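Wundero updates planning software for mixed-parts handling

Wundero has released a new version of Orkeretti, its planning and control software for humanoid and two-armed robots, with changes aimed at picking up large, thin or awkwardly shaped parts from open shelving.

The main addition is a grasp planner called Ilance. Earlier versions looked for a grip near the middle of an object and gave up if none was found. Ilance searches along the outer rim as well, and checks each candidate grip against the shelf and the robot's own forearm before the arm moves.

The company said the planner was tested on 344 different parts, most of them plastic trim and covers. It made 1,363 attempts in the final round of testing and completed 1,118 of them without an operator stepping in. Most of the failures came from parts with openings in them, where the depth camera picked up the shelf behind and the software put the edge in the wrong place.

That problem has been dealt with in part. The perception module now fits an outline to the whole object first and treats gaps inside it as part of the same item. Wundero said this adds 300 milliseconds to each pick on its standard computer, and users who handle only solid parts can turn it off in the settings file.

"The arm was never the slow bit," said Aiman Subramaniam, who leads the planning team. "It was waiting for a decision. We wanted a planner that tries the edge early on and tells you plainly when it can't find a grip."

There is also a new replay tool, which shows the planned and measured finger positions side by side - something users had been requesting for a while. Logs from the previous version can be opened but not edited.
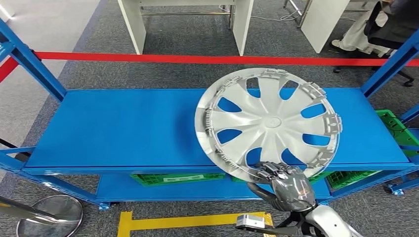 NAGANO, September - A wheel hubcap on the top shelf of a blue rack, held at its lower rim by a multi-fingered robotic hand. Green plastic crates are stored on the shelf underneath.

The update is free to existing licence holders. Support for two-handed lifts is still marked as experimental, and Wundero advises against using it with people inside the work area. A version for older controllers will follow once testing is complete.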